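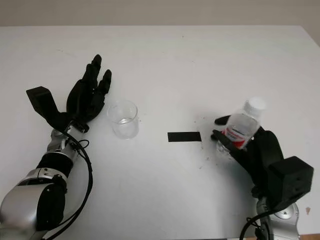 4. Setting the focus and the interval timer

Before you begin, charge the battery of your Wuveck camera fully. The interval timer uses more power than normal shooting, and the camera does not save the last picture if the battery becomes empty.

1. Turn the mode dial to M.
2. Press MENU and open Shooting, then Focus, then Manual.
3. Turn the front ring slowly until the edges of your subject show the colored line.
4. Press OK to lock the focus. A small key appears in the corner of the screen.

Note: If the colored line is difficult to see, change it from yellow to red in Display.

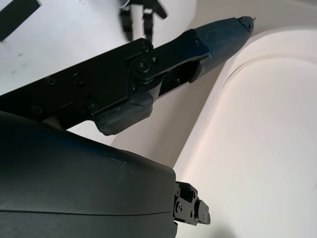
Fig. 4-1. Gripper finger with round pivot joint and fingertip pad.

5. Go back to Shooting and open Interval.
6. Choose the time between two pictures. The shortest time is two seconds.
7. Choose the number of pictures. The limit is 551 for RAW and 3,000 for JPEG.
8. Press the shutter button one time. The first picture is taken after a short delay.

Caution: Do not open the card door while the orange lamp is blinking. You can lose all pictures of the series. 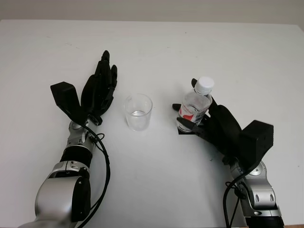 Reading time for this section: 2 min

White balance in a long series

With automatic white balance, the color can change a little from one picture to the next. For a series we recommend a fixed value. Start with 4,000 K under warm lamps, and take one test picture before you start the timer.

To stop a series early, hold OK for three seconds. The pictures already taken stay on the card in their own folder.

Note: Cameras with firmware older than the February version show error 47 when the folder is full. Format the card in the camera after you have copied your files, or install the new firmware (see section 9).

Text: Saulius Bite. Checked by Sarahí Tapia.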